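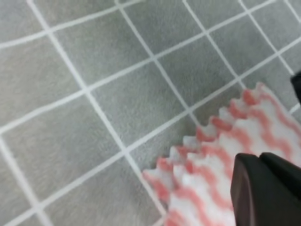 # Going Up and Going Down: How Soccer Teams Change Leagues

*Written by Mwanahawa Magesa for young readers, 27 April 2022*

In many countries, a soccer team does not play forever in the same league. If the team has a very good season, it can move up to a higher league. If the team has a very bad season, it must move down to a lower one. Moving up is called **promotion**. Moving down is called **relegation**.

These are long words, and even adults sometimes mix them. A small trick is to remember that when a person gets a promotion at work, she gets a better job. It is the same for a team.

## A ladder of leagues

Think of a ladder standing against a house. Each step of the ladder is one league. The strongest teams play on the highest step, and the teams on the next step are a little less strong. On the lowest steps there are small town clubs, where the players may have another job during the day and train in the evening.

At the end of the season, a few teams from each step change places. The best teams of the lower step climb up, and the weakest teams of the upper step climb down. In this way the number of teams on each step stays the same.

How many teams change places? This depends on the country. Three is quite usual, but there are leagues with two and leagues with only one. Before you argue with a friend, look at the rules of the league you are talking about.

## How the table is made

To know who goes up and who goes down, we need a list. It is called the **table**, or the **standings**. A team gets points from each game in this way:

- a win gives three points
- a draw (the same number of goals for both teams) gives one point
- a loss gives no points

The team with the most points is on the top of the table. The team with the fewest is at the bottom.

Let us take a season in which Lunura and Mussa play in the same league. Lunura finishes with 76 points. Mussa finishes also with 76 points. Who is higher?

Most leagues then look at the **goal difference**. You take all the goals which the team scored and you take away all the goals which it let in. If Lunura scored 50 goals and let in 30, its goal difference is 20. If Mussa scored more goals than Lunura, let us say 60, but it let in 45, its goal difference is 15. So Lunura is higher, even if Mussa scored more.

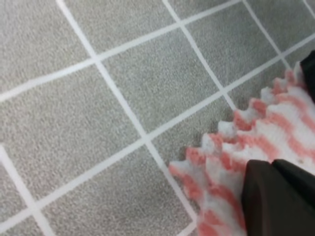 It is because of this rule that you sometimes see a team attack very hard when it is already winning 3–0. The players know that one more goal can be useful in the last week. It also explains why a goalkeeper can be so angry about a goal that did not change the result of the game.

Some leagues do it in another way. They look first at the games which the two equal teams played against each other. If Mussa won both times against Lunura, then Mussa is higher, and the goal difference does not matter.

## What happens when a team goes up

The players and the fans celebrate, of course. After that, there is a lot of work.

The higher league may have rules about the stadium. It can ask for stronger lights, for more seats, or for a better room for the visiting team. Nutside had a ground for 2,430 people when the club was promoted, and the new league wanted 300 seats more behind one goal. The seats had to be ready before the first game. They were finished two days before.

The club also needs to think about its players. Are they good enough for the higher step? Some clubs buy many new players in the summer. Other clubs keep the same group and hope that friendship and good habits will help them. Both ways have worked and both ways have failed.

There is usually more money on a higher step. More people buy tickets, and television may pay to show the games. But the costs also grow. The trips become longer, and better players ask for better pay. 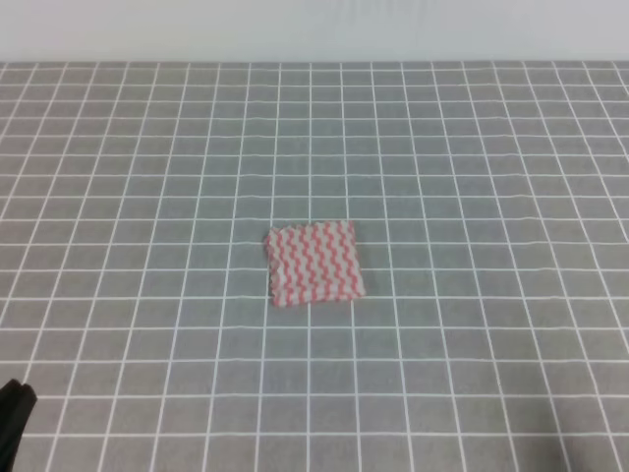 Tatu Mutiso wrote to us that for her the best part of promotion is the list of new games, when it comes out in the summer. She reads the names of all the big towns to which her team will travel, and she puts a circle around the first away game. She says she did this also in the year when her team lost nearly all of them.

## What happens when a team goes down

Relegation is sad. You may see grown people cry in the stadium, and it is fine to feel like this about a team you love.

A relegated club often has less money the next year. Some of the best players want to stay on the higher step, so they leave for another club. Sometimes the coach leaves too. People who work in the office or in the shop may worry about their jobs.

In some countries the higher league gives extra money for a short time to the clubs which go down. This is often called a **parachute payment**. A parachute does not stop you from falling, but you come to the ground more softly.

There can be a good side too. On the lower step the team may win more games. Young players from the club's own school get a chance to play. Gososholm went down one spring with a team of tired, older players. In December of the same year it was first in the lower league, and half of the players had grown up in the club.

## What are playoffs?

Often the very best teams go up directly, and one more place is left. The teams which finished just under them play some extra games for that last place. These games are the **playoffs**.

Here is one common way to do it:

1. Four teams take part. They are the ones which finished just below the direct places.
2. They play in two pairs. These are the semifinals.
3. The two winners meet in a final.
4. The winner of the final is promoted. The other three stay where they are.

Is it fair? A team can finish third after a whole season and still lose its place to the team that was sixth. Many fans dislike this. Many others like it very much, as more teams have something to play for in the spring.

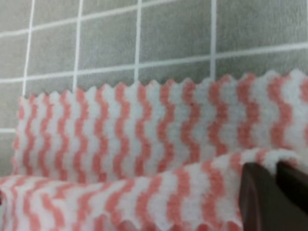

Wafula Athumani thinks that the third team should simply go up, and that the extra games are for selling tickets. Doaa Shawky does not agree with him. Her team was in the middle of the table for months, she writes, and without the playoffs she would have stopped going to the games in February.

## Do all countries do it?

No. In some leagues, for example in Major League Soccer in the United States and Canada, the same clubs stay in the league each year. A team which finishes last stays in the league and tries again. This is sometimes called a **closed league**. The owners can make plans for many years, and they do not have to fear that they will fall. On the other side, a small club cannot reach the top league only by winning games.

## Words to remember

**Promotion:** moving up to a higher league.

**Relegation:** moving down to a lower league.

**Goal difference:** goals scored, minus goals let in.

**Playoffs:** extra games after the normal season, for example for the last place in the higher league.

**Closed league:** a league where teams do not go up or down.

## Try it yourself

Take the table of a league you like and cover the points with a piece of paper. Leave only the wins, the draws and the losses. Now work out the points of each team and write them down. When you are finished, take the paper away and compare. If one number is different from yours, check it again, and then look for a small note under the table. Sometimes a club loses points because it broke a rule, and the note will tell you this.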